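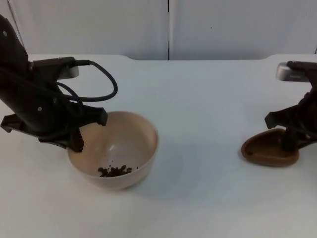

A bowl on a white tabletop.

Bowl (tableware)

A bowl is a round, open dish that is deeper than a plate and usually wider than a cup. I've been writing these kitchen entries for Joten since August, and this is the one I kept putting off, as bowls are so old and so common that it's hard to know where to start!

People were shaping bowls out of wood, gourds, and stone long before anyone had a potter's wheel. Clay changed things, though. Once you could fire a pot hard enough to hold soup, you could cook, store, and eat from much the same shape. The earliest clay ones were pinched or coiled by hand, and you can still learn to do it that way in an afternoon (my first one leaned badly, and I still use it for garlic).

Parts of a bowl

Potters have a name for everything. The rim is sometimes called the lip, the inside is the well, and the ring at the bottom is the foot. The foot lifts the hot part off the table and gives you something to hold while glazing. It's also where I look first in a thrift store, because makers often put their mark there.
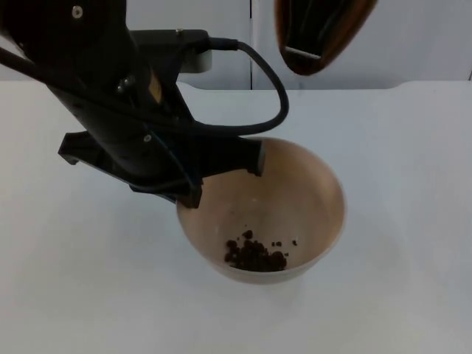

Round tan bowl, white table.

Materials

Earthenware is fired at lower heat and soaks up water unless it's glazed. Stoneware is tougher and heavier, and it's what I'd buy for everyday use. Porcelain is fired hotter still and can be thin enough to let light through. Wood is lovely for salad but hates the dishwasher - please don't. Then there's metal, glass, and plastic, which mostly end up as mixing bowls at my house.

Sizes and uses

Sizes aren't fixed by any rule, and shops mix up the names all the time. A cereal bowl is mid-sized with fairly steep sides, while a pasta bowl is wide and shallow. Serving bowls can be huge. The biggest I've ever eaten from was at the Ondutov village supper, 30 inches across and full of potato salad. 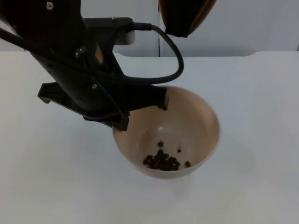 A round ceramic bowl.

Care

Let a hot bowl cool before you run cold water into it, or the glaze may crack. Gray marks from forks usually come off with baking soda and a damp cloth. If you stack the nice ones, slip a paper towel between them.

Related entries
Plate
Mortar and pestle
Trirka glaze
Lie spoon

122 shares | 3 comments
Last edited Tue 9 September
Contact Joten | Copyright Joten | Back to top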